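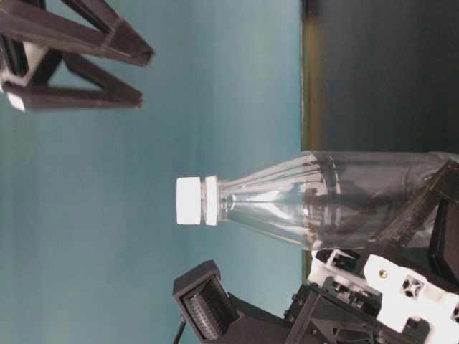

Zaltgate Two-Arm Bottle Handling Set
Data card, second release, September

Summary

The Zaltgate set contains demonstrations of two-arm handling of a capped plastic bottle, recorded by remote control at the Rillside laboratory. It is intended for training and testing policies that learn from human operators. The release holds 50 episodes, of which seven are kept apart for testing.

Setup

Two black arms face each other across a dark gray tabletop. One carries a multi-fingered hand and the other a gripper. An operator controls both arms at the same time from a separate station, using the Amegashie control software.
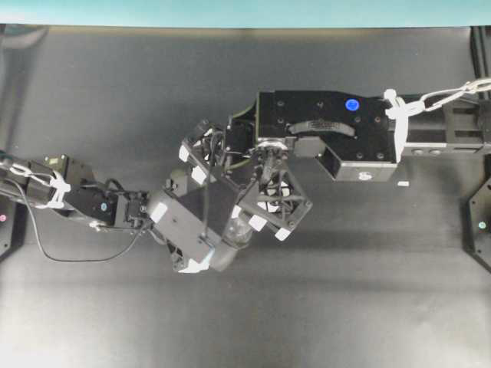 Operators were asked to work at a natural pace and to correct small errors as they arose. Pauses were not removed. Each operator completed 20 practice episodes before recording began; practice episodes are not included in the release.

Views

Every episode includes a view of the full workspace and close views of the grip. The streams share a single clock. Users who train on one view only should state which one when reporting results.

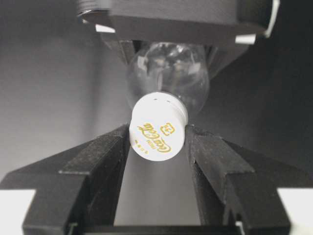
Close view: white bottle cap between two gripper fingers, with the clear bottle behind it.

Labels

Each episode is divided into approach, grasp, hold, cap contact and release. Labels were assigned by Abena Sulemana and reviewed separately by Wael Shehata. Where the two disagreed on a boundary, the earlier time was kept and the entry was marked "disputed" in the label file. Episodes that end in a drop or a missed grasp are retained and marked "failed."

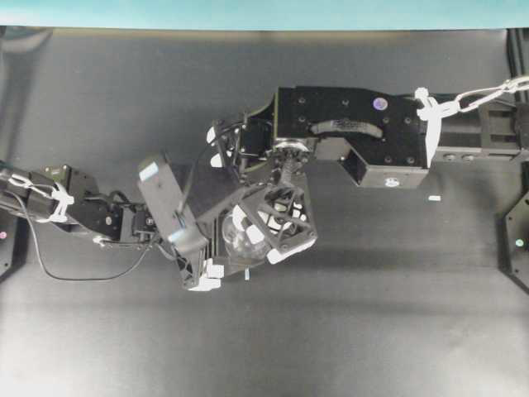 Workspace view: clear object held between the two arms.

Known limits

The operators were all trained at one site, and their habits may be visible in the data. Lighting varies across the tabletop. Clear plastic produces reflections that can mislead depth estimates, and the fingers often hide part of the object. The set should not be used to assess safety around people.

Changes since the first release

Clock drift in 16 episodes has been corrected. The folder layout now matches that of the Evasby set, and older loading scripts will need to be updated.

Access and contact

The data may be used for research and teaching. Requests for other uses should be sent in writing to Mariama Akolgo, data steward. Errors in the labels should be reported to Yayra Sowah, with the episode number and the time at which the error occurs.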